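## 3. What changed at the packing bench

Our group spent November at the Jenton parts warehouse in Landdale, which ships small motors and electronics to schools and repair shops. Before the change, 4 packers shared one bench. They picked the boxes, lined them up label side out, scanned them and packed the cartons. Now an arm does the lining up and the packers do the rest.

A normal shift is 500 boxes. The highest count in the shift log we were given is 594.
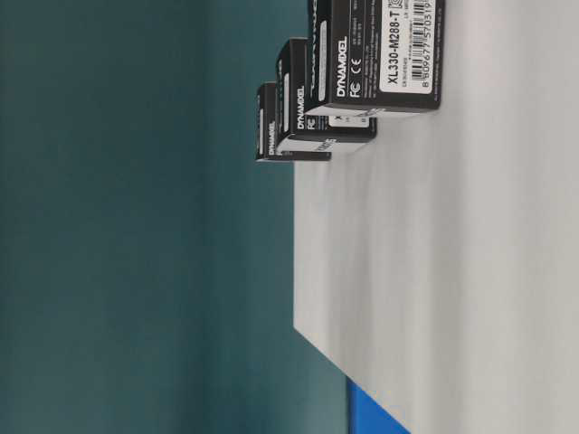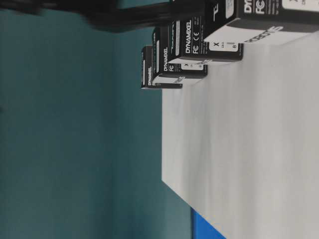
*Fig. 2. DYNAMIXEL boxes in a row on the white table.*

All 4 packers kept their jobs, but the work is different. Two told us their wrists hurt less by the end of a shift. One said she misses talking across the bench, as they now stand farther apart. The packers also clear stoppages themselves, and they got one morning of training for that. They all asked for more.

Breaks were the main complaint. People used to stop when a carton was full. Now the break is at 10:15 whether or not an order is finished, and orders left half done have to be checked again afterward.

We did not get to interview the night shift. The Rarnport site uses the older bench layout, and we compare the two in section 4.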